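Menu Features Homes Food Garden Subscribe
Features > Homes > The one good table

Every home has a surface that does the work of six. Ours is a pale table with a wavy grain, bought from a closing-down sale at Dumwood, and it has been a desk, an ironing board, a sickbed for houseplants and, for one bad week in February, the place where the tax return lived.

It came with a leaflet. The leaflet wanted us to use coasters, felt pads and a special cream from a firm called Grekano, sold in a 50 ml pot at a price that suggested the cream would also do your face. We bought the cream. It smelled of oranges and regret, and it ran out after 4 goes.

What the leaflet left out was how a light table behaves by a window. Dark wood forgives. Pale wood keeps a diary, and at four in the afternoon, when the sun gets low, it reads the whole thing aloud.

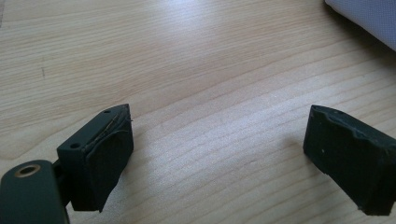

Can you get a small dark mark out of a pale tabletop?

Try a barely damp cloth first, then a drop of washing-up liquid, and stop there if you don't know what the finish is. A speck of ink or dirt may shift. A scratch won't, and rubbing at it gives you a dull patch to go with it.

I speak as someone who has made the dull patch. That was on the previous table, a brown thing from Pristside with legs like a startled horse, and I went at a tea ring with a scouring pad on a Monday morning before I was properly awake. The ring stayed. The shine went, and for two years we kept a fruit bowl on it and ate very little fruit.

So the new one gets a soft cloth and not much else. I wipe along the grain, which I am told makes no difference and which I find soothing.
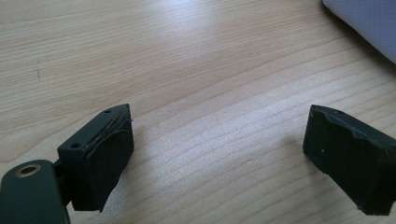

Then there is the tablecloth question. My mother-in-law holds that a good table should be covered at all times, in which case I don't see why it needs to be good. We tried it for a month with a heavy linen from Diệp, 74 quid in the sale, and the crumbs went under it and stayed. It comes out for guests now – the sort who spill.

© Features desk. Contact us | Back to top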